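This site uses cookies to keep things running. Accept all | Manage my choices

The table at the end of the world's longest junk drawer

54 shares | 12 comments

Every home has one. The drawer, the basket, the biscuit tin with the lid that won't shut. Snacks from a trip, half a strip of tablets, a roll of tape, somebody's spare glasses. We put it off until March and then it all comes out at once, usually onto the biggest table going, and the day is gone.

I did mine last month, up in Stavaldale, and had a proper go at it for once. Rule one, and I'll stand by it — a cloth first. Something with a pattern on it, something you like looking at. You'll be there a while. Bare wood makes it feel like work and you give up before tea.

Then tip. No sorting in the bag, no peeking. Tip the lot out and spread it so you can see every single thing. 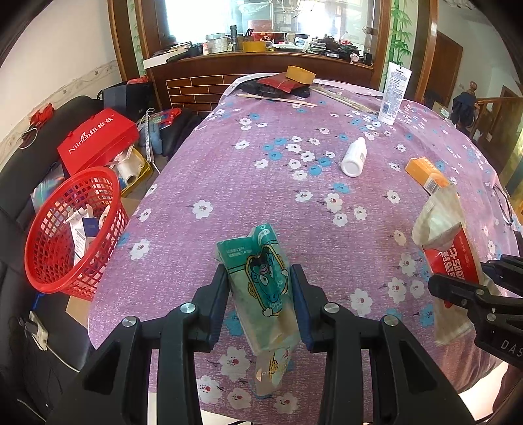

Packets up front, tape and sticks at the far end, glasses well out of the way.

First round is fast. Pick a thing up, decide, put it down somewhere new. Food this way, bathroom that way, stationery at the back. Don't read anything yet. Reading is how you loose an hour. I once spent most of a morning on the small print of a tub of Flolon hand cream and never got to the bottom of the pile.

Tape and anything stick shaped, long end of the table. Bottles lying down so they don't topple. Tubes can stand on their caps if they're behaving. Glasses to the edge, and then off the table alltogether if you've any sense, they will get sat on.

Second round is slower. Now you read. 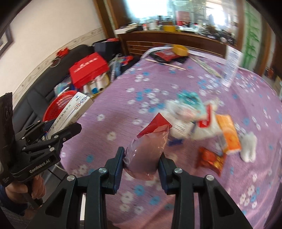 Medicine is the one I'm strict about. Keep it in the box, with the leaflet, and never let it drift in among the sweets. Sounds obvious. Look in your own drawer and then tell me it's obvious. Anything out of date goes in a bag for the chemist — not the bin, not down the loo.

Snacks next. Check the dates, squash the air out of opened bags, fold the top over twice, peg it. Small wrapped ones go in a jar where people will eat them. If a thing has been through 2 clear-outs and is still wrapped, give it away. A neighbour in Plullerton has had most of mine.

Containers last, always last. I bought a set of Kütt trays before I'd sorted anything, years back, and they were all the wrong size. They hold seed packets now. Shoeboxes do fine to start with. Label on the short end, so you can read it when it's shoved in.

Shake the cloth outside. Wash it cool if it's a print, or the blues go grey. Mine is on the line as I write this, and it's starting to spit, so I'd better go and get it in.

Sign up for our home newsletter. Unsubscribe at any time.
Read 2544 times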